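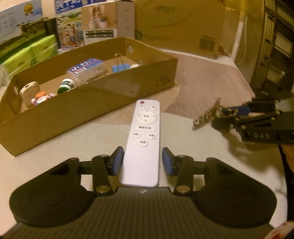 Remotes, trays and the shelf by the door

Rallach residents' newsletter, December

The lounge on the second floor has a new system for remote controls. It is a small change, but the office has had more questions about missing remotes this fall than about parking, so it gets its own item.

Until now the remotes lived wherever the last person set them down. Most turned up between the couch cushions or on the windowsill behind the plants. One spent the better part of a month in the kitchen drawer with the can openers. When the lounge TV was replaced, the old remote stayed in the room along with the new one, and people kept picking up the wrong one and reporting the TV as broken.

Serena Donati went through the lounge, the guest rooms and the hobby room last month and collected every remote she could find. There were 44. Many belonged to sets that left the building years ago. The ones that still have a working partner have gone back to their rooms. The others are in a box at the front office, and anyone who thinks one of them is theirs can come by and look through it before the end of December. Whatever is left will go to the electronics drop-off in Jumitcombe.

How it works now

Each shared room has a shallow cardboard tray for its remotes. These are shipping trays saved from deliveries, so please don't expect anything fancy. If one gets soft or the tape starts to lift, tell the office and it will be swapped. We have a stack of them.

The tray stays on the table. When you finish watching, the remote goes back in the tray. Please don't use the trays for keys, mail, cups or reading glasses. The hobby room tray filled up with puzzle pieces in its first week, and it took two evenings to sort out which puzzle they came from.

The remotes that get passed around most are the slim white ones. They all look alike from a distance, so check before you carry one off. The kind with the small red button in the corner and the big round pad with arrows belongs to the shared rooms. If you have one of these at home and can't think why, please bring it back. There will be no questions.

We are putting a strip of masking tape with the room name on the back of each shared remote. The tape goes on the back only. Please leave the front clear so the lettering on the buttons can be read, and don't peel the tape off when it gets grubby. Ask for a new strip.

Batteries

Spare batteries are on the shelf by the lounge door, in the jar with the blue lid. Take what the remote needs and put the dead ones in the coffee can next to it. Don't mix old and new in the same remote. The can is emptied when the Pirnutby run goes out.

If a remote still does nothing after a battery change, leave it in its tray with a note saying what you tried. Serena checks the trays in the morning and will deal with it.

Still missing

Three remotes are unaccounted for: the one for the lounge fan, the one for the hobby room radio, and a small black one for the Yuan heater in guest room 2. The heater can be turned on at the unit, but the timer can only be set from the remote, so we would like that one back first. Please look in coat pockets and knitting bags. Anything you find can be left at the office or dropped through the mail slot after hours.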